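Cladow Rolling TV Stand, Black: Review

I bought the Cladow for a room that gets used for a lot of different things, and the TV has to be able to move out of the way. I had a Kiltbridge cart before this one. It was cheaper, but it leaned forward once the screen was on it and I never trusted it.

The Cladow has two tall posts, one shelf and a wide flat base. Assembly took me around two hours. The instructions are all drawings, and step 10 shows the shelf brackets upside down. There were 13 bolts in the bag for the posts and I used every one. Lifting the TV onto the mount is a job for two people.

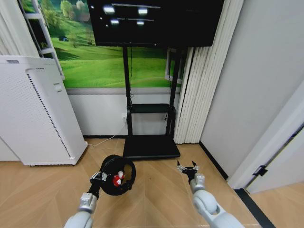

Kamala Nair wrote in to ask if the shelf is worth having, as hers came with the same one and she took it off after a week. I have left mine on. It holds a cable box fine but it is too shallow for a game console with the plugs in the back. If you don't need it, the posts are stiff enough without it.

Cable management is the weak spot. There are clips for the back of the posts, and they are small. A power cord fits and a thick HDMI cable pops out. I use velcro ties.

The base is low and wide. It doesn't rock when someone walks past, but it takes up more floor than the Kiltbridge did, so measure first. The black finish shows dust.

Four stars. I would buy it again at the sale price.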